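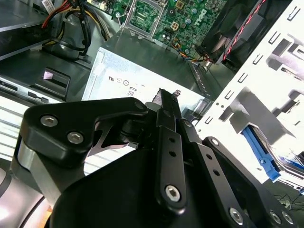

The power supply, marks and all. I have read every word I could read.

August, kitchen table, 9.40 pm

I have computer brain. I made toast an hour ago and left it in the toaster while I read about standoffs, and it was stone cold when I remembered it, and I ate it anyway because I didn't want to get up again. Today was the first proper day with Skulley out of its box (Skulley is the tower, named after the old dog, who was also black and heavy and hard to get into a car) and I want to get it down before I sleep and start muddling the order of things.

Got up at six, far too keen. Frost on the windscreen. It's 14 kilometres to the workshop and I had the heater on my feet the whole way and the tower belted into the passenger seat like a grandparent. The main road out of Tollholm is down to one lane past the bridge again, so I sat at the stop sign with the bloke in the hi-vis and practised saying what I wanted to get done, out loud, with the windows up.

The list, as said to the windscreen: get the side off. Have a really good look before unplugging anything. Work out what's already there and what I need to buy. Don't buy anything today.

I bought something today. I'll get to that.

Yaowalak Nakpan had the big slotted aluminium table for us, and what a thing to work on! I've only ever done this sort of job on a towel on the carpet, crawling after screws. I laid the tower down on its side, took the side panel away and there was the whole inside, all at once, with good light pouring on it. I had a silly grin. I always get it. It's the same feeling as lifting the bonnet of a car when you know just enough to name a few of the parts.

Started with the power supply because Oratile told me to. Oratile Magagula has been my patient phone-a-friend on this for weeks and her rule is that the power supply goes first: read it, write down what it says, then decide whether the rest is worth bothering with. So I got in close. There's a little row of symbols printed on it in black, one of them a UL sort of mark, a couple of round ones, and underneath, in its own small box, the number 80. I knew that one! Well, I think I know it. I take it to be part of the efficiency rating, which I only learned about in the bath last week from a forum with terrible colours. I wrote "80 in a box, ask O." in the notebook and underlined it twice.

Then the white label with the red logo, which has the real information in tiny print. My eyes aren't what they were. I copied out what I could and Yaowalak read me the rest, slowly, like a dictation test, and I got two lines in the wrong order and had to rule them out and start over. She was very good about it. She used to do stocktake at Manninen in town, back when they still had the electrical counter, and she reads a label the way other people read a menu.

Late morning

A cup of tea and one of the date scones, then on to the board.

I love a motherboard. I don't care how that sounds. Green, with all those specks of gold and silver and black, and everything in its own spot as if someone laid out a town and then left space for the residents. I kept leaning over it with my hands behind my back like I was in a museum. The processor socket has its silver bracket up and open, and as far as I can see it's bare, just the square waiting. No heatsink either. And not a stick of memory in any of the slots. So the two things I hoped might be thrown in with the deal weren't, and I found I didn't mind a bit. It means I get to choose them! It means I get to do the satisfying parts, the lowering-in and the clicking.

What it does have is a graphics card, a black one with some silver on the shroud, lying across the bottom of the board. I hadn't expected one at all. The ad said "case with bits" and I'd pictured a few cables and a dead fan. I rang Oratile there and then to tell her and she made me promise not to pull it out until I'd read up on the catch at the end of the slot. Promised. Wrote CATCH in the notebook in capitals.

And the latch! Up by the drive bays, on the grey metal cage, there's a release latch in the brightest blue. So much else in there is black or grey or that circuit-board green, cables aside, and then this cheerful bit of plastic like a pool toy. I showed Yaowalak and she said, "That's so you know where to press," and I said yes, but somebody still had to pick blue.

There's a thin red cable as well, running down the inside near the slot brackets. I've drawn it in the notebook with a red biro and a question mark next to it. I suspect it's for a drive. I'm not going to touch it until I'm sure.

I did a sketch of the whole interior after that, lying on its side the way it was, because I know perfectly well that once it's standing up in my hallway I'll lose all sense of which way is which. The sketch is shocking. The power supply looks like a loaf of bread and I ran out of page for the drive cage, so that's continued over the fold. It'll do. I labelled everything, including things I only know as "metal strip with gaps". 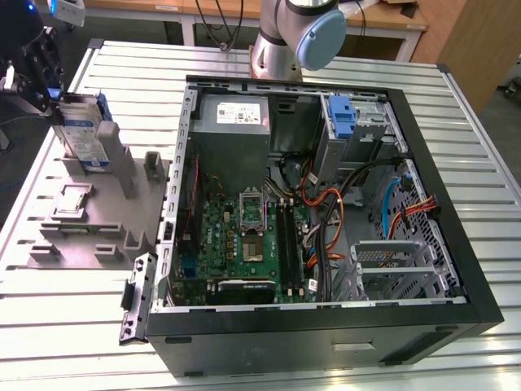
After lunch

Dulov. I only went in to look.

They're three doors along from the bakery and I was getting a pie anyway, and the memory was in a basket by the register, second-hand, tested, in little silvery bags. The boy there (he can't be twenty, he has lovely manners) asked what board it was for and I opened the notebook and showed him my loaf of bread, and he studied it quite seriously and asked whether I'd copied down the model number. I had! It was on the page before. He looked it up and turned the screen round so I could check it against my own writing, and it was the right kind, and it was $68 for the pair. Paid cash. Walked back to the workshop with a pie in one hand and the memory inside my coat.

So much for not buying anything. But a new machine of the sort I was looking at in the catalogue was $886, and that was with a keyboard I didn't like. I've got a long way to go before I've spent that. I've started a column at the back of the notebook to keep myself straight: tower, petrol, memory. I left out the pie.

I didn't put the memory in. I wanted to, badly. I held the bag over the slots like someone trying a cushion on a couch. But the processor comes first in Oratile's order of things and I'd like to do this properly, with nothing bumped and nothing forced. The bag is in the sideboard with the good napkins.

Spent the rest of the arvo on dull, lovely jobs. Tidied the tools back into their roll. Sorted my jar of odd screws into egg cups by size, which took ages, and I found the tiny one from my reading glasses that I'd given up on in autumn! Wiped down my end of the bench. Yaowalak had the radio going and we talked about what it's for, the computer, when it's done. I said the photos. There are more than 244 of Mum's slides scanned already and they're all sitting on a stick I'm frightened of losing. I want them somewhere with a big screen where I can go through them with a cup of tea and fix the colour on the ones from the lake, the ones that have gone pink. And I'd like to learn to edit the little films as well, if the graphics card is up to it. Yaowalak wants to see the lake ones. She used to swim there.

Evening

Home by half past five, nearly dark. Soup. Rang Oratile for the proper debrief, me reading from the notebook and her going "mm, mm, good" down the line, and then asking about the one thing I hadn't written down, the cooler, and whether there's enough height for it with the side back on. I said I'd measure. She says to take a wooden ruler, and I can't find mine, so that's a job for the morning. I have a feeling it's in with the Christmas paper.

To do before I go back:
Find ruler.
Read about the catch on the graphics card slot. Read it twice.
Ask O. about the 80, and the red cable.
Look for a processor. LOOK.
Measure the hallway desk to see if the tower goes under it or beside it.
Take Yaowalak's scone tin back, with something in it.

I've just been and got the memory out of the sideboard to look at it again. Back in the bag now. Bed.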